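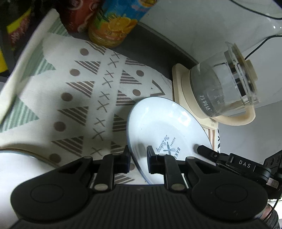
Stevolik adds printed café plates and patterned tablecloths to its hire stock

February 2, 2020

Stevolik, the tableware and table linen hire company, has extended its catalogue with a group of plates and tablecloths intended for cafés, bakery counters, church halls and small event kitchens. The additions are listed under the name Korkholm and can be ordered from all Stevolik depots. They are supplied for single events or on a rolling monthly hire.

The first delivery to stock consists of 1654 plates and 200 tablecloths. The plates were sourced and decorated through Antunes. The cloths were cut and hemmed by Plornard, which also carries out laundering and repair for the Stevolik linen service.

Plates

The Korkholm plate is plain white with a thin bluish-grey edge at the rim. It is offered undecorated or with a small bakery mark printed in dark navy on the face. The printed version carries lettering and a crossed rolling pin and whisk emblem. The mark is small in relation to the plate, leaving most of the face white, and can be partly covered by food when the plate is in use.

Printed and undecorated plates share one shape and can be stacked together. Hirers who need both should state the split at the time of ordering. Where no split is stated, the order will be made up entirely from undecorated stock.

Customers who wish to have their own mark applied may do so on orders of 280 plates or more. Artwork should be supplied in a single colour. Fine script should be avoided at very small sizes, as thin strokes may fill in during printing. A proof plate is sent for approval before the run begins, and no work is carried out on the remainder until the proof has been signed and returned. Plates decorated to order are sold to the customer outright and do not enter the hire stock.

The edge colour is fixed and cannot be altered. It was selected to sit beside both warm and cool table linens, and it gives kitchen staff a visible line to work to when wiping the rim before service.

Tablecloths

The Korkholm tablecloth has a cream ground with a repeating geometric pattern. The motifs are set out in columns and comprise round taupe-brown dots, triangles filled with parallel taupe stripes, and small grey crosses arranged in vertical rows. The crosses have a hand-drawn appearance. Larger striped triangles in pale sage green also form part of the design.

The columns serve as a guide when the cloth is being laid. On a long table the cloth should be set so that the rows of crosses run parallel to the table edge. If two cloths are needed to cover one table, the overlap should be placed between columns, away from the sage triangles, where a mismatch is easier to see. Cloths from this group should not be joined with older patterned stock, as the cream grounds differ.

Light crumbs and flour show less on the patterned areas than on a plain dark cloth. Coffee, jam and beetroot will mark the ground and should be blotted at once. Hirers are asked not to use bleach, stain sticks or salt on any cloth. Untreated stains are easier for the laundry to remove than stains which have been partly treated, and there is no extra charge for ordinary food marks.

Use on buffet and bakery tables

Stevolik has revised its printed laying guide to cover the new items. The guide deals with bakery tables in particular, as these accounted for most of the enquiries received from smaller venues when the catalogue was reviewed in October.

The cloth is laid first and smoothed from the centre outwards. Plates are then carried in short stacks, with both hands, and set down on the cloth without being slid across it. Sliding a stack pulls the weave and may drag the pattern out of line. When a single plate is being checked or placed it should be held by the rim, with fingers kept clear of the printed face.

Printed plates should be turned so that the lettering can be read from the side at which guests will stand. On tables open to both sides, the marks may face alternate ways. The guide recommends that printed plates are kept for display and for items served singly, such as buns, slices and biscuits, and that undecorated plates are used for collection by guests. This reduces the number of printed plates needed and limits the wear on the decoration.

Knives should not be used directly on the printed area. Cakes to be cut at the table should be placed on a board or stand. Boards and stands are listed separately in the catalogue and are not included in the Korkholm group.

Packing and return

Plates are delivered in lidded crates fitted with upright dividers. They should go back into the same crates in the same way. Plates must be scraped and free of food but need not be washed. Hirers who do wash them should allow them to dry fully before packing, as damp plates left in closed crates can develop an odour.

Cloths are delivered folded, in bags. After use they should be shaken out and returned in the bag marked for linen. Wet cloths should be hung until dry and then bagged. Damp cloths packed tightly can develop mildew, and mildew is treated as damage under the hire terms. Cutlery and paper napkins should be removed from the folds. Plornard reports that teaspoons are the item most often found in returned linen, and these are sent back to the hirer where the order can be identified.

Crates should be stacked no higher than the line marked on the side. They should be left on a level floor, under cover, with the labels facing outwards for collection.

Inspection

All plates are examined on return before they are washed, and again before they are packed for the next order. Plates with chips, cracks or a broken edge line are withdrawn. Plates on which the printing has begun to wear are withdrawn from printed stock only if the lettering can no longer be read at table distance. Light cutlery marks are accepted as normal wear and are not charged to the hirer.

Cloths are inspected after pressing. Small holes near the hem are repaired. Holes within the patterned field are assessed case by case, and a cloth that cannot be repaired neatly is cut down for use on smaller tables. A cut-down cloth will not always show every motif in the design, and this is noted on the packing slip when one is sent out.

Ordering and availability

Orders are accepted by telephone, by post and through the trade counter. The minimum hire period is 2 days, counted from the day of delivery. Collection on the day of an event can be arranged where the vehicle schedule allows, but is not guaranteed.

Plates are hired by the crate and cloths are hired singly. Part crates are not supplied. Customers unsure of the number required should base their order on expected portions, with an allowance for display plates and for those out of use while being cleared. Depot staff can work from a sketch of the room showing the position and size of each table.

Sample plates and a folded cloth are held at each trade counter and may be examined before an order is placed. Samples cannot be taken away. Pattern cards showing the taupe, grey and sage colours against the cream ground are available by post without charge. Colours on printed cards may differ slightly from those of the cloth, and the cards should not be used as an exact match for paint, menus or other printed matter.

Existing customers on monthly hire may exchange current plates or cloths for Korkholm stock at their next scheduled delivery. Notice should be given before the delivery note is issued. Mixed accounts, in which part of the order stays with the previous stock, will be invoiced on a single sheet with the two groups shown on separate lines.

Stock already in the catalogue remains available. There are no plans to withdraw the plain white cloth, the dark blue cloth or the unrimmed side plate. Replacement charges for these items are unchanged.

About the companies

Stevolik hires plates, glassware, cutlery and table linen to catering businesses, community venues and private customers. Antunes supplies and decorates tableware for the trade. Plornard makes, launders and repairs table linen under contract.

Catalogue pages, the revised laying guide and replacement charges can be obtained from the Stevolik trade desk. Press requests for sample items should state the date by which they are needed and the address to which they are to be returned.

Ends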